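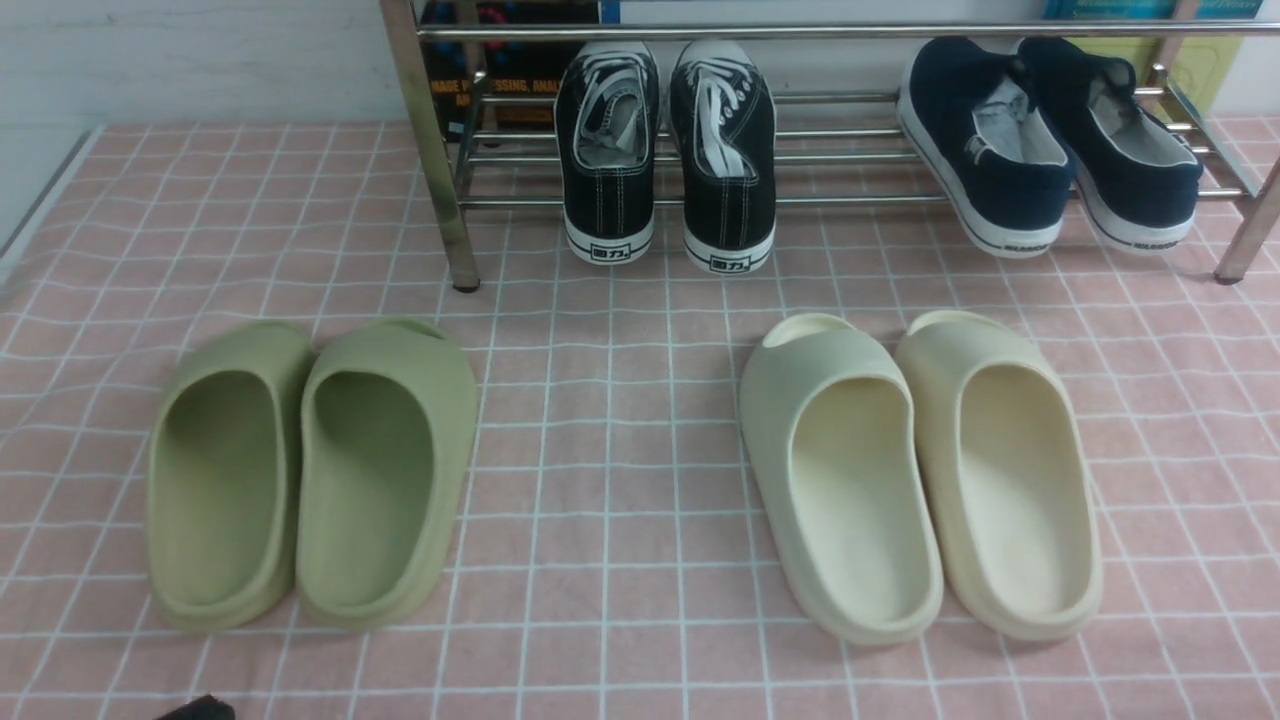
Can fans at home watch the Harkley Regatta in a headset this year? Anyone with a Zelta or similar viewer can pick up the 360 stream free of charge, and a phone works too if you don't mind turning yourself in circles a bit.

The regatta's organizers shared the news on 22 May 2026, and it's a lovely one for those of us who have spent many summers squinting at tiny boats from a very crowded riverbank. Prolel, the streaming company, will put 360 cameras on two of the boats and a good many more along the course, so you can look back at the rowers behind you or up at the bridge as you slide under it (hold on to your coffee!).

Partanen is handling the augmented reality side, with an app that floats crew names and lane numbers over the water when you point your phone at the race. There's also a virtual grandstand, with room for 300 viewers at a time, where friends in different towns can sit together and cheer as loudly as they like.

Racing is set for September, and sign-ups for the grandstand open 30 days before the first heat.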